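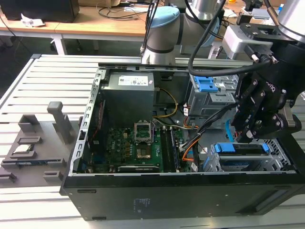 A desktop tower with its side off, DELL lettering on the board.

Wanted: people who are nosy about their own broadband records

Posted 11/3/18 | 300 shares | 4 comments

I've been going on about data retention on Zekville for long enough that some of you have started sending me crying-laughing faces whenever the phrase turns up. Fair enough! But now I'd like your help, and there's a bit of money in it.

I want to find out what home broadband and mobile companies keep about their customers, how long they hang on to it, and what they'll hand over when the customer politely asks. I know what their privacy policies say (I've read them, on trains, with a highlighter). What I don't know is whether the answer you get in the post looks anything like the policy. So I'm looking for people who'll ask their own provider for a copy of everything held about them, and then let me see how the asking went.

I'm not after your browsing history. I'm really, really not after your browsing history. You keep your own file, you read it at your own kitchen table, and you fill in a form for me that says what kinds of record were in it, what was missing, how long the company took and how many times you were told to ring a different number. If you want to send me a page with the personal bits blacked out I'd be delighted, but it's up to you.
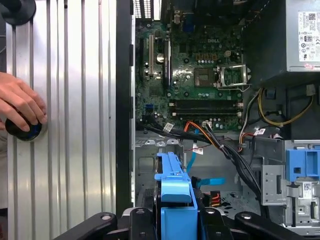

Inside an open desktop case, with the power supply and the Dell motherboard.

Who I'm looking for

Anyone over 18 in the UK who is the named account holder for a broadband or mobile contract. You don't have to be technical. In fact I've got plenty of people who run their own mail servers and could do with more who just want the telly to stop buffering. If your contract is with one of the small local outfits, please, please get in touch – I have almost no one on those, and they're the ones I'm most curious about.

You don't need to have had a row with your provider either, although if you have I'd like to hear about it. My own began when I asked mine for my connection logs and got back a leaflet about line rental.

I can't take you if you work for a phone or internet company, or if you're in the middle of a court case where these records matter. Talk to your solicitor about that one and not to a bloke with a website.

What you'd be doing

You send one letter or email, using our wording or your own. You keep a simple diary of what comes back, and when. If your provider ignores you, you send the follow-up, which we've also written for you. At the end you fill in the form and have a phone chat with me or with Su-bin Nam, who is running the interviews and is a much better listener than I am. The chat takes 90 minutes if you've got a lot to say and far less if you haven't. Everything wraps up in July.
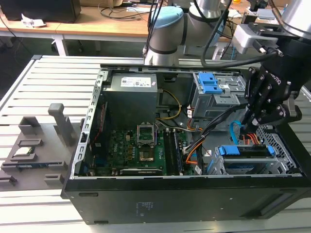 What you get

A £20 shopping voucher once your form is in, whether or not the company ever replied. Postage back if you use recorded delivery. Your name in the thank-yous if you'd like it there, and nowhere at all if you wouldn't. If your provider asks you for a fee, tell me before you pay it and I'll cover it up front.

The money comes from a £2,000 grant from the Wannasri Fund, who have asked to see the final report at the same time as everyone else and have no say in what goes in it. I did check that before I took the cheque.

What happens to what you send

Forms are kept on an encrypted drive that Somkiat Intarasuk looks after for me. He also set up the sign-up page, which is hosted by Skineo. I'll have your email address until the vouchers have gone out and then it gets deleted. The answers stay, with your name taken off them. You can pull out at any point up to publication and I won't sulk or ask you why.
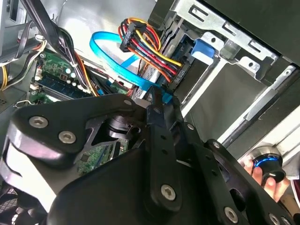 The one thing I can't promise is that somebody at your provider won't work out it was you, if you're their only customer who wrote in and we print the date. So we won't print dates for the small firms, or the exact wording of their replies. If there's anything else that bothers you about it, say so in your email and we'll sort it out between us before you send a thing.

How to join in

Drop me a line through the contact page with "records" in the subject. Tell me who your provider is, whether it's home broadband or mobile, and roughly how long you've been with them. That's plenty for now – please don't send account numbers! I'm hoping for nearly 90 people, with a decent spread of companies, so if I've already got a pile for yours I may put you on a waiting list.

If you're near Endthorpe and would sooner do it face to face, Su-bin is holding a drop-in at the library, and I'll put the details up here once the room is booked. Bring a pen and a recent bill, and she'll help you write the letter on the spot.

Share this | Comments (4)

Related
Your router's small print, read so you don't have to
Council wi-fi in Endthorpe: who gets the logs?
Why I stopped ticking "I agree" for a month
How to write a complaint that gets answered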